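The Woman Who Reads the Bottom of Your Shoe

She wants it known that she did not set out to have opinions about insoles. "I wanted to have opinions about boats," she says. "There wasn't an opening."

Instead she has spent 12 years in the footwear trade, the last several at Savolainen, a small mail-order shop that sells insoles, heel pads, laces and the kind of shoe care products people buy once and keep under the sink until they move. She agreed to talk on the condition that I leave her name out. Her family, she explains, already gets enough mileage out of it.

We meet on a Saturday, when the phones are off. She has brought coffee for herself and, after a pause in which I believe she considered not doing so, coffee for me. Before I have my recorder going she has asked what size I wear and told me I'm wrong.

"Everybody is wrong," she says. "They got measured once, in a store, at sixteen, by a man with a metal tray. Then they carry that number around for the rest of their lives like a blood type."

The insole business runs on this kind of error. Savolainen lists 354 products, and by her account 13 of them pay the rent. The rest are there for customers who write long emails. She is fond of these customers, in the way you can be fond of weather. One wanted to know whether a pair could be ordered with two lefts. She sold it to him. "He was very specific. I wasn't going to argue with a man about his own feet."

What takes up her mind these days is the bag. Her insoles go out in clear plastic with a barcode label on it, and getting a flat, floppy thing with a wide end and a narrow end into a flat, floppy bag is a job she can discuss for longer than I'd have guessed possible.

"Heel or toe first, that's your first fight," she says. "I'm heel first. The heel is narrow, it goes in like a letter. Toe first, you catch the corner of the bag, it folds under, now you've got a crease and you're swearing at a piece of foam."

And the bag itself?

"The bag hates you. A new bag is stuck shut. You rub it, you blow on it, you pinch the edge and hope you got one layer and didn't get both. I've seen grown adults lose to a bag."
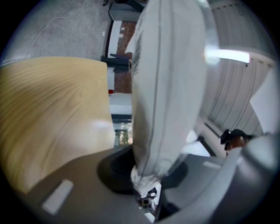
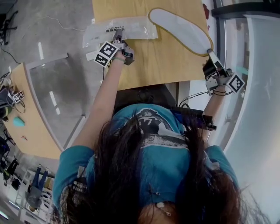 In the second picture, a white insole with an olive-yellow edge and a clear bag with its barcode label, on the wooden tabletop.

She has rules about tables. The top should be pale, so you can find a dropped tag, and it should have nothing on it that belongs to lunch. She once worked at a firm called Ondura where packing was done on a folding table with a slope to it. "You'd put down a pair and one of them would leave," she says. She lasted until June.

I ask about the label. It is a small sore point. On a clear bag there is no obvious top, so half the time the barcode ends up upside down to whoever is looking at it. She says the scanner couldn't care less and that customers have never once complained. It bothers her anyway. She went through a period of turning every bag around before it went into the tray, and then a period of making other people do it, and then she was asked to stop.

"I still do it when I'm on my own," she says.

Did she have any training for this? She laughs for some time. There was a course, offered through an online outfit called Tutora, on packing and dispatch for small sellers. It had a module on bubble wrap. She passed. For insoles there was a single slide, which advised the packer to "insert item neatly," and she has thought about the author of that slide more often than she would like.

The supplier side is not much cheerier. For a while the shop carried a line named Dredness, a word chosen, as far as she could ever find out, by somebody who liked how it sounded on the phone. They were decent insoles. They came loose in a carton, lefts and rights together, and had to be paired up by hand before anyone could think about a bag.

"You do an afternoon of that and you start seeing feet," she says. "On the bus. You look at a person and think, left."

She does have a soft spot for the product itself, though it takes a second coffee to get to it. An insole, she points out, is the one part of a shoe you can change without admitting you bought the wrong shoe. It costs less than dinner. People write back to say they walked to the store and home again and didn't think about their feet at all, and she keeps those emails in a folder.

"I've got another folder for the other ones," she says. "It's bigger. They're better written."

On the way out she stops me at the door to look at my shoes again. She asks when I last took the insoles out. I tell her I didn't know they came out. She holds on to the door handle for a moment, and then she goes back inside to get me a pair, a half size up from what I said.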